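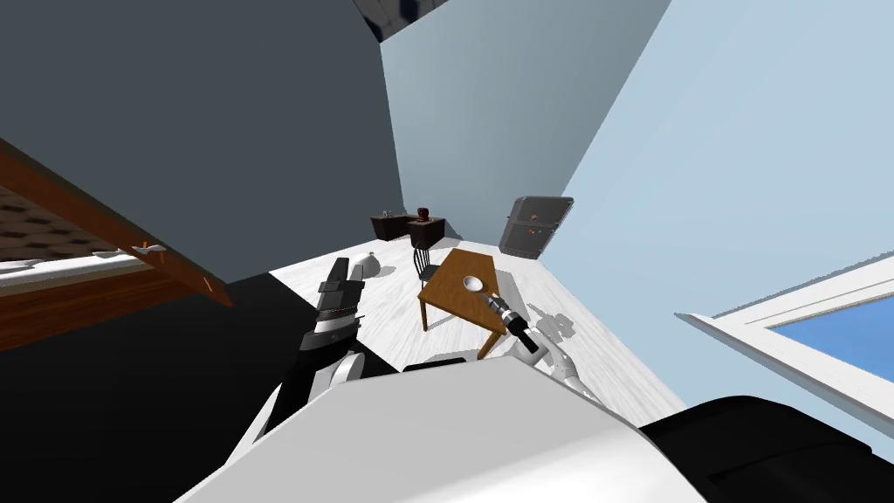 Flusthorpe

Jan 17, 2021

I've been trying to reproduce the tilt result from the Balenness write-up and I'm only part of the way there. The claim is that if you randomise head camera roll during training, the grasping policy copes with a badly levelled camera at test time and loses next to nothing when the camera is straight.

My setup is a two-armed robot in a simulated bedroom, with a spoon on a small wooden table and the right gripper going for it. I trained one policy on 3000 demonstrations with a level camera and one on the same 3000 with random roll. Then 300 test runs each, all tilted.

The random roll policy is clearly better when tilted, so that part holds up. With the camera straight it is worse than the plain one, and not by a small margin. It reaches the table fine and then dithers over the handle.

Has anyone else run this?

Planimetti

Yes, last year, and I didn't see the drop. How long did you train? The random roll version needs longer. If you stopped both at the same step you are comparing a finished policy with an unfinished one.

Flusthorpe

Same step for both, so that's a fair point. The loss had gone flat though.

I should have said there is a gripper camera as well. I left that one alone in both runs – no roll added, same mounting, same field of view.

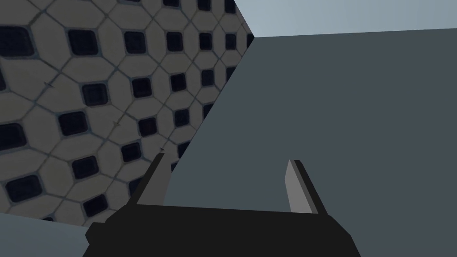
It gets the same weight as the head view going into the policy. I did wonder if the plain version was simply leaning on the gripper view for the last few centimetres and the other one never learned to.

Ververidis

I don't agree that flat loss tells you much. Mine sat flat for ages and the success rate was still going up. Test every checkpoint, 60 runs each is enough to see the trend.

I'm also not convinced by the original result. They only had one room layout. A policy can learn where the table is from the walls and the window and it will look robust to tilt when all it has done is memorise the room.

Planimetti

They moved the furniture between runs, it's in the appendix.

Ververidis

They moved the furniture. The walls stayed put, so my objection stands.

Flusthorpe

Mine stay put too. I can swap wall colours and move the window without much work.

Checkpoints first. The last one I have is 600 epochs and I'll carry both runs on from there, then try blanking the gripper camera on each – if the plain policy falls over and the other doesn't, that answers my question.

Planimetti

Blank it with noise as well as black. I got different numbers for the two.

Flusthorpe

Will do. The machine is booked out for most of this month, so expect results in February.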